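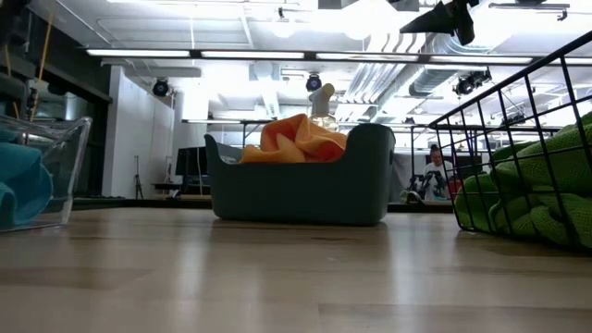

**Leaking straw cup, is it normal after two months?**

**esben_k**
Hello everybody. My daughter is 14 months and we bought her the Rilden straw cup in March, the one with the flip lid. In the beginning it was very good. Now it leaks in the bag each time we go out, and yesterday the diaper, the spare pants and my library book were all soaked. I have taken it apart and put it together again many times. The silicone ring is in the right place, I am quite sure of it.

Is this normal for such cups, or did I get a bad one? I paid 2 dollars more than for the Wasmont cup beside it on the shelf, so I am a little disappointed.

Esben Kárason

**mumtotwo_delyth**
Hi Esben! We have had the same cup for both of my boys (well, four of them by now, because they get left on buses) and mine started to leak too. It was the straw. Look at the small slit at the bottom end of the mouthpiece. When they get teeth they chew on it and the slit stays open. You can buy only the straws, you do not need a new cup.

**jabari.o**
Do you put warm drinks in it? Warm milk in a closed cup makes pressure, and when you open the lid it comes up through the straw like a fountain. I learned this in a restaurant with a white tablecloth.

**esben_k**
Thank you both. Only water, from the tap. I checked the slit and it looks closed, but when I press on the mouthpiece some drops come. She has six teeth and she uses them on everything.

**hywelm**
I will say what I always say. Stop with the straw cups. An open cup at the table, water only, let them spill, and in two weeks they can do it. We never owned a "no-leak" cup and our bag was always dry.

**mumtotwo_delyth**
And what did you do on a train, Hywel? Hold an open cup for three hours?

**hywelm**
A normal bottle with a screw cap, and we poured a little when she was thirsty. It is not so difficult.

**mumtotwo_delyth**
It is a bit difficult when you also have a baby on your other arm. I am not against the open cup, we do it at home at every meal. But he asked about the bag.

**myfanwy_h**
I agree with Delyth here. Different cups for different places is fine. My speech therapist friend likes both straw and open cup, and what she does not like is the hard spout. So please do not feel bad about the straw, Esben.

About the leak: there is a little air hole in the lid of the Rilden, next to the hinge. If it is blocked with dried milk or limescale, the pressure has nowhere to go. Put the lid in warm water with some white vinegar for 40 minutes, then rinse well and blow through the hole. Ours worked fine again after that.

**jabari.o**
Vinegar on silicone leaves a smell for days. My son refused the cup completely. I would use baking soda.

**myfanwy_h**
Baking soda does nothing for limescale, I am sorry. For the smell, leave the parts open on the windowsill overnight.

**jabari.o**
OK, we have very soft water, so maybe I never had real limescale. Then I take it back – but the smell was terrible.

**esben_k**
We have very hard water, our kettle looks like a cave. I did not know that there was an air hole! I will try this tonight.

One more question. If I have to buy something new, is the Vosora better? It costs almost double. The steel one holds 400 ml, and I am afraid it is too heavy for her when it is full.

**mumtotwo_delyth**
You don't have to fill it to the top :) But yes, it is heavy. My younger one dropped it on his own foot and on mine. I would wait until she is two.

**hywelm**
My sister has the Vosora and she is happy with it. The lid has five parts to wash, though. Count your evenings before you buy it.

**myfanwy_h**
Also there is Hägglund, a plain plastic cup with a screw lid and a thick straw. Not pretty, but it has only three parts and I can put all of them in the dishwasher. I found mine secondhand for 50 cents and bought a new straw for it. A new straw is important if you buy used.

**esben_k**
Update, May 26, 2024. I did the vinegar and there really was something white in the air hole, I got it out with a toothpick. I also ordered two new straws, because after what Delyth said I looked again with a lamp and there is a small tear on one side of the slit.

With the old straw it still leaks a little when it lies on its side, but much less than before. I carry it in a freezer bag now. The library was kind about the book.

**mumtotwo_delyth**
Good! Write again when the straws come. And throw the torn one away, please, they can bite pieces off.

**esben_k**
It is already in the trash. She has the open cup at dinner tonight, so Hywel can be happy also.

**hywelm**
I am. Put a towel under the chair.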